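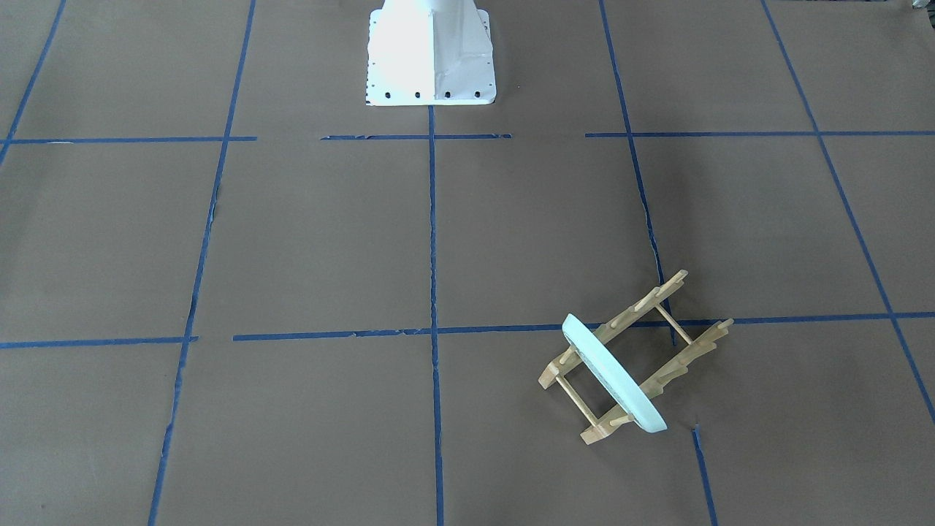
Taras Sirko schrieb mir gestern, die Waffenruhe sei das Papier nicht wert, solange keine der beiden Seiten ihre Artillerie abziehe. Ich habe länger über den Satz nachgedacht und bin anderer Meinung, wenn auch nicht ganz.

Im April gab es schon einmal eine Vereinbarung. Sie hielt 8 Tage. Danach lag Warnik wieder unter Beschuss, und die Straße nach Stavstead war gesperrt. Taras wohnte damals noch dort, ich nicht. Er hat also mehr Grund zum Misstrauen als ich.

Trotzdem ist diesmal etwas anders. Der Text nennt zwei Übergänge, die täglich geöffnet sein müssen, mit Uhrzeiten und mit dem Namen des zuständigen Offiziers auf jeder Seite. Im Frühjahr stand da nur etwas von "humanitärem Zugang", und jeder hat es ausgelegt, wie er wollte. In der ersten Woche sind 600 Menschen über die Brücke gegangen, die meisten, um Rente abzuholen oder nach ihrer Wohnung zu sehen.

Die Geschütze stehen weiter in den Hügeln, da hat Taras recht. Über den Abzug soll erst in der zweiten Runde gesprochen werden. Einen Termin dafür habe ich nirgends gefunden. Efren Tan, der die Gespräche verfolgt, rechnet nicht vor dem Winter damit.

Ich würde das Abkommen trotzdem nicht schlechtreden. Wer morgens über die Brücke kommt und abends wieder zurück, hat davon einen Nutzen, auch wenn er klein ist. Waffenlieferungen von außen, wie sie jetzt wieder gefordert werden, halte ich zu diesem Zeitpunkt für falsch. Taras sieht das anders. Seine Antwort stelle ich hier ein, wenn er einverstanden ist.

29.09.2021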